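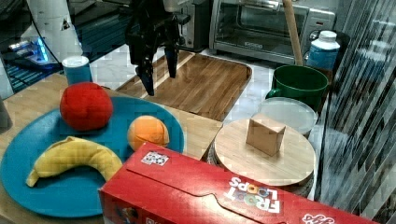

The foundry at Carkano opens its doors twice a year, once in June and once in September, and I have managed to miss it for most of my adult life. This time I had a timed ticket, a mask that smelled of drawer, and a strong wish to stand near a sculpture that wasn't on a laptop. So on June 27, 2020, I drove 54 miles to look at bronze.

Dumness Foundry is bigger than its parking lot. We were let in six at a time and told to follow the yellow tape, past the wax room and the mold store, where plaster shells are stacked to the ceiling with artists' names on them in grease pencil. A few of the names I knew. Most of the shells looked like luggage.

The wax room won me over. A caster named Radu Pascu was fixing the ear of a horse with something very like a dentist's pick, and he kept at it for the whole time we stood there. He said the ear had been wrong in the clay, too, and that the artist had been told. I asked whether he was allowed to make it better. "A little," he said, and went on making it a little better.
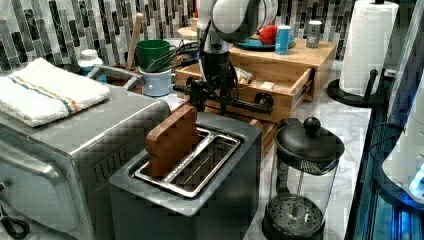

Then there was the pour, which is what people come for. We stood behind a rail while two men in silver coats tipped a crucible, and it was over before the man next to me had found his phone. Everyone clapped. I'm not sure you are supposed to clap, but we'd been indoors since March and would have clapped a bus.

The upstairs gallery had eleven pieces by Sem Smits, including the one on the poster, *Gumon*. It is a boulder-sized lump of bronze with one flat polished side, and it took me a while to like it. From the door it looks like a boulder. Up close the rough part is all thumbprints, pressed in wax and cast as they were, and the polished side gives you back your own face in a very unflattering brown. I went around it three times. I like it a lot now, and I'd like it more without the wall label, which used the word "liminal" twice and "interrogates" once to say that it is heavy. 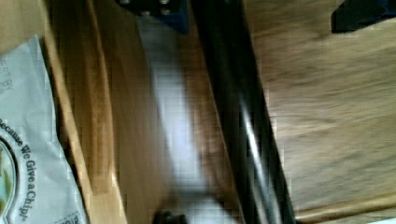 Wall labels are my one real complaint about the day. Smits writes his own, I was told, and is proud of them. The best line I read all weekend was on a bag of chips: "Because We Give a Chip!" It has a joke and a point of view, and it's done in five words. Someone should hand the bag to Smits before the next show.

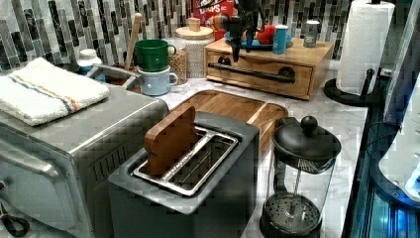 The shop sells small casts from the Olteanu workshop across the yard, mostly birds and hands. Prices start at $600 and I was holding a hand at $1,114 when I noticed I was being watched by a very polite teenager. I put it down. I bought a postcard of *Gumon*, in which it looks exactly like a boulder.

If you go in September, book the early slot and wear real shoes. The coffee is in the yard and comes out of an urn.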